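# Flastier Bench Cell, two-arm configuration

Part group: research cells
Page revised 26/06/2021
Technical contact: Raelene Bright

The Flastier is a tabletop cell for two-arm manipulation studies. It was built to support one research method, the Watov staged-correction procedure, and most of its design choices follow from that. Labs that use other training methods can run it as a general bench cell, but the notes below assume Watov.

## What the method asks of the hardware

In staged correction, an operator does not record a full demonstration of every task. The policy runs first. When it goes wrong, the operator takes over one arm, fixes the motion, and hands control back. Only the corrected segment and a short lead-in are stored as new training data. The other arm stays under policy control the whole time.

This puts two demands on a cell. Each arm must be able to change hands without a jump in position, and the rig must be stiff enough that a takeover on one side does not shake the other. Earlier trials on separate pedestals failed on the second point. A fast retract on the left arm moved the right gripper enough to spoil a grasp, and the operator's corrections then taught the policy to expect the shake.

The cell therefore carries both arms on a shared black extrusion frame, with a rail down each side of the table and a crossbar over the far end. The rails are fixed to a butcher-block top. A steel top was tested and dropped: it rang under quick stops, and small objects slid on it.

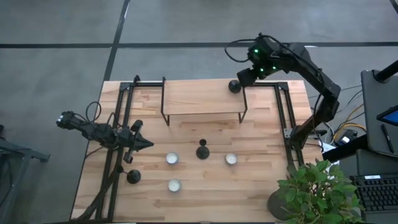 Takeover is handled by the Zolo controller. On a request, it reads the current joint positions, holds them for 8 control cycles, and then blends to the operator's command. If the operator's input differs too much from the arm's pose at the time of request, the takeover is refused and the arm holds. The threshold is set per joint in the controller file. Raising it makes handover feel quicker and produces worse data.

## Reference task set

The cell ships with the Bailly task set, which was used for the results on this page. The tasks use small household and craft items of mixed shape. Spheres, low domes and tea lights are included because each one fails in its own way: a sphere rolls if the fingers close off center, a dome gives the fingers little to hold, and a tea light tips when it is gripped high on one side. A raised shelf on wire legs is used for pick and place at a second height. The shelf is not fastened down. A policy that presses too hard will move it, and the trial is scored as a failure.

Objects are laid out by hand from printed layouts. Between trials, the operator resets to the next layout and does not adjust for what the arm did last.

## Results

Trudy Ruawai ran the comparison in April. Both policies started from the same base checkpoint, trained on 400 full demonstrations. One was then trained further on full demonstrations only. The other was trained further on corrected segments only, with the same total operator time. The two were scored over 1609 trials, using layouts held out of training.

- Shelf placement: staged correction was better at both the pick and the release.
- Sphere pick from the tabletop: staged correction was better. Most of the gain came from fewer off-center closures.
- Tea light transfer: no clear difference.
- Two-arm handoff: full demonstrations were better. The corrected segments were too short to show the second arm how to wait.

The last item is a known limit of the method. Lengthening the lead-in helps, but it costs storage and brings some of the policy's own errors back into the training set. Work on a variable lead-in is open. The present controller supports a fixed value only.

## Setup notes

1. Place the table on a level concrete floor. Avoid raised flooring.
2. Bolt down both rails before mounting either arm. Tighten the crossbar last.
3. Run arm cables along the rails, and leave a free loop at each wrist. A tight loop shows up as drift in the last joint.
4. Home the left arm, then the right. Do not home both at once.
5. Run the handover check 3 times per arm with the gripper empty. Log the position error each time.

If the handover check fails on one arm only, reseat its base connector and repeat. If it fails on both, reload the controller file.

## Supply

The standard order covers the frame, table top, two arms with grippers, Zolo controller, cable set and Bailly task set. Operator input devices are ordered separately. Spare gripper fingers are sold in pairs and must be replaced in pairs, and the handover check has to be run again after any finger change.

Trial logs and layout files for the April comparison are sent on request with the order number. Checkpoints are not supplied.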